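Cómo comparar dos pinzas de mano con telas sin volverse loco

Publicado el 9/7/21

Llevo una temporada probando pinzas de mano para recoger demostraciones, de esas que uno agarra con el puño, con sus dos dedos delante y su cámara encima, y me habéis escrito bastantes preguntando cómo decido cuál se queda y cuál vuelve a la caja. Así que me he sentado por fin a ponerlo en orden. Aviso de que me enrollo, pero prometo que el método es sencillo y que se puede hacer en una tarde larga con café.

Las dos candidatas de esta vez son la Droner y la Bandness. La Droner tiene un gatillo más blando y pesa un poco menos; la Bandness cierra con más decisión y trae una guía para el cable que se agradece muchísimo después de la primera hora. Sobre el papel son casi gemelas, y por eso mismo hace falta probarlas con algo que las ponga en apuros.

Por qué telas

Con un taco de madera casi cualquier pinza queda bien. La tela, en cambio, se escurre, se dobla donde no toca y se pega a la mesa, y enseguida se nota si las puntas llegan de verdad al borde o si solo lo empujan. Además es barata, se lava y no se rompe cuando cae al suelo (que se va a caer, ya os lo digo yo).

Qué necesitáis

Una mesa lisa y clara, con sitio para dos personas.
Dos o tres paños de colores bien distintos y de gramajes diferentes.
Las dos pinzas, con las puntas limpias.
Cinta de pintor para marcar las posiciones de salida.
Una hoja de cálculo, o una libreta si sois de la vieja escuela como yo.

Paso 1. Calibrar la apertura

Abrid y cerrad cada pinza varias veces delante de su cámara y comprobad que el valor que registra el programa coincide con lo que medís con un calibre. Yo uso el registrador de Safavi, que dibuja la curva en pantalla mientras apretáis, y ahí se ve muy bien si el cero se ha desplazado. La primera vez me salté este paso por impaciencia y tuve que tirar una mañana entera de grabaciones a la basura. ¡Una mañana entera!

Paso 2. Fijar la cámara

Bloquead la exposición y el balance de blancos en las dos. Si una cámara se ajusta sola y la otra no, acabaréis comparando imágenes en lugar de pinzas. Comprobad también que las puntas de los dedos se ven completas con la pinza abierta y con la pinza cerrada - parece una tontería, pero en la Droner tuve que girar el soporte un poquito hacia abajo.

Paso 3. Las tres tareas

Primero, coger un paño por una esquina y levantarlo. Segundo, separar un paño que está encima de otro sin arrastrar el de abajo. Tercero, doblar por la mitad entre dos personas, cada una con su pinza, y luego intercambiarlas. Esta última es la más divertida y también la que más discusiones provoca.

Haced 200 intentos con cada pinza, repartidos entre las tres tareas, y parad a descansar cada 70. La mano se cansa antes de lo que uno cree, y una mano cansada favorece siempre al gatillo blando.

Paso 4. Apuntar bien los fallos

No os quedéis con un simple sí o no. Yo anoto si la tela resbaló, si la punta no entró por debajo, si se levantaron dos capas a la vez o si el fallo fue mío. En el protocolo de Worside, que es el que seguimos en el taller con algunos retoques, hay 9 categorías; a mí me sobran varias, pero las mantengo para poder comparar con las pruebas de febrero. 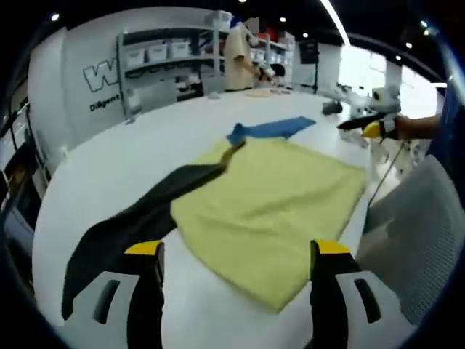
Marisa, después de leer el borrador, me contestó que ella cambiaría el orden y dejaría el doblado para el principio, con las manos frescas, porque en sus pruebas la coordinación entre dos personas se estropeaba mucho antes que el agarre. Me parece una idea estupenda y en la próxima ronda lo haré así.

Con dos pinzas trabajando sobre la misma mesa conviene acordar de antemano quién avisa antes de tirar, y dejar el cable por fuera del antebrazo para que no barra los paños.

Paso 5. Repasar antes de decidir

Dejad pasar una noche y mirad las grabaciones con calma. A mí la Bandness me pareció mejor mientras la usaba, sobre todo al separar capas, pero al repasar vi que con la Droner corregía la postura con más soltura. Para telas finas me quedo con la Droner; para toallas gruesas, con la otra. Si probáis con vuestras propias pinzas, contadme en los comentarios qué paños habéis usado y cómo habéis ajustado el gatillo.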